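I want to make a case for the paper bus timetable. I mean the real one, folded in thirds, printed on both sides, small enough for a back pocket and ugly enough that you don't mind writing on it. I have loved these things since I was a kid, and I think every town that still prints them should keep doing it, and every town that has quit should start again!

My own conversion happened on the 311, a route that runs from the ferry landing at Magbanua up through the hills to a place called Plutelel. I had gone out there to visit a friend and I had the transit app, like everybody does. The app told me when the next bus was coming. It was very good at that. What it couldn't tell me, at least in any way I could find with my thumbs, was what my day could look like. Could I go up, have lunch, walk down to the reservoir and catch something back before dark? I had to ask it about each leg separately, and each time I changed my mind I had to start over.

Then I found a rack of timetables by the ferry restrooms. One sheet. I opened it on a bench and in a minute I could see the whole day laid out like a piano keyboard. Buses every 30 minutes in the morning, a strange gap after lunch, then a cluster when the schools let out, then one lonely late run with a little dagger next to it. The dagger meant "continues to depot on request." I have never been so happy to read a footnote.

A timetable shows you the shape of a place. You can tell when the hospital shift changes. You can tell which neighborhood has the loud council member and which one doesn't. You can see that the last bus leaves the mall before the movies end, and you can get mad about it, which I think is a healthy thing to be able to do with public information. An app gives you one answer, built for you, and then it throws the rest away.
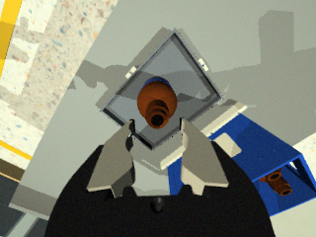 Do people still want a printed timetable when they already have a phone?

Plenty of them do, and they are often the same people. The riders I see pulling one out of the rack have a phone in the other hand. They use the phone for "where is my bus right now" and the paper for "what are my choices," and those are different questions.

Sandamali Herath laid out timetables for the Vevico county system for many years, and I once got to spend an afternoon at her kitchen table talking about column widths. It was one of the best afternoons of my life and I'm not kidding. She told me the hardest part of the job was deciding which stops to leave out. A route might have 70 stops and the sheet has room for 6. So you pick the ones people steer by: the library, the big intersection, the end of the line. She rode every route before she touched the layout, sitting behind the driver and listening for which stops people called out by name. The official name of one stop was the cross streets. Everyone on the bus called it "the old bakery," so that's what she printed, and she got a stern memo for it, and she kept it in.

I love that story because it shows how much judgment goes into something that looks like a grid of numbers. Somebody thought about where the fold would land so it wouldn't cut through the morning rush. Somebody put the evening times in bold, and picked a bold that still reads under a bad streetlight. (Vevico's are set in a plain, wide-spaced face with big open sixes and nines. Gorgeous.)

There are fair arguments on the other side. Paper goes out of date. A printed sheet can't tell you the bus broke down. My friend Marcus Delacroix, who plans routes for a living and puts up with me, says every schedule change means boxes of old sheets going to recycling, and he hates seeing it. I take that seriously. I also think it may be a quiet argument for changing schedules less often! A town that prints its timetable in February has made a kind of promise to hold still until the next one, and riders build jobs and school pickups and dentist appointments on top of that promise.

Cost comes up too. Fludia, the next town over from Vevico, dropped its printed sheets and put a square code on each pole instead. I tried it last winter, gloves off, screen wet, and got a page that wanted my location before it would show me anything. An older man next to me had an expired timetable in his wallet, soft as cloth at the folds, with his own corrections in pencil. He was right about the bus and the page was wrong.

So if your system still prints them, take one. Take one for a route you never ride and read it over breakfast. Look for the odd gaps and the daggers and the trips that only run on school days. Then pick a trip that looks interesting and go - the 311 up to Plutelel is lovely, and if you sit on the left side you get the water nearly the whole way.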